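How to Start a Book Club at Your Neighborhood Bookstore

I have been running the Tuesday evening club at Pearce Books for long enough now that people write to me asking how to set one up in their own town, and I always end up sending the same long email. So I finally sat down with a pot of tea and typed it all out in one place. Take what you like and leave the rest!

Before you begin

Go and talk to the shop. Go in person, on a slow weekday morning, and buy something while you're there. When I first walked into Pearce I had a whole speech ready, and Zineb El Ouafi (she has the shop, and the patience of a saint) let me get through all of it before telling me she'd been hoping somebody would ask. Find out what time they close, whether they mind staying open a little later, and how many chairs they own. We have 18, and a step stool that does in a pinch. 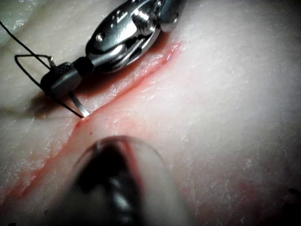 Step 1: Pick a night and stick to it

Once a month is plenty for most people. Ours begins at 7, which gives folks time to get supper on the table first. Please don't poll everyone for the perfect date – you'll be at it until March and still have two people who can't come. Choose one, put it on a card by the register, and keep it the same every month.

Step 2: Choose the first three books yourself

I know this sounds bossy. But a brand-new group is shy, and if you ask a shy group what it wants to read, you get a lot of polite murmuring. Keep the first one under 300 pages and in paperback, and tell the store a good six weeks ahead so they can order copies. Ask whether members might have a small discount, and if the answer is no, be gracious about it. Margins on books are thin, and you want the shop to be there next year.
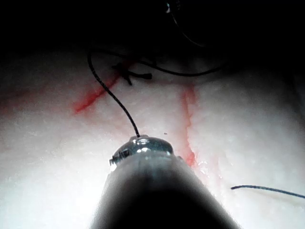

Step 3: Write a handful of questions

Five or six will carry you through the evening. The best ones start with a particular page. "Why did she go back for the letter?" will get you twenty minutes of lively talk, while "What did you think of the main character?" gets you "I liked her" and then the sound of people eating crackers. Keep one question in your pocket for the end, when things go quiet.

Step 4: Make room for the quiet ones

Every club has a talker, and I say this fondly, being ours. Myroslav Chornovol came over from the Zaltstead group and taught me to go once around the circle at the start, with everybody reading out one line they marked. It takes ten minutes and it does wonders. Anyone can pass, and most don't.

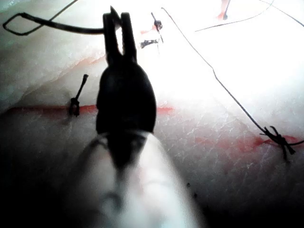

Step 5: Tidy up and say thank you

Stack the chairs, wipe up the crumbs, and put back any books you pulled down to show each other. Then announce next month's title before the coats go on, because afterward you've lost them. I send a short note the next morning with the title, the date and a thank-you to the store.

If only two people turn up the first time, hold the meeting anyway. Mine was two, counting me, and we stayed until closing.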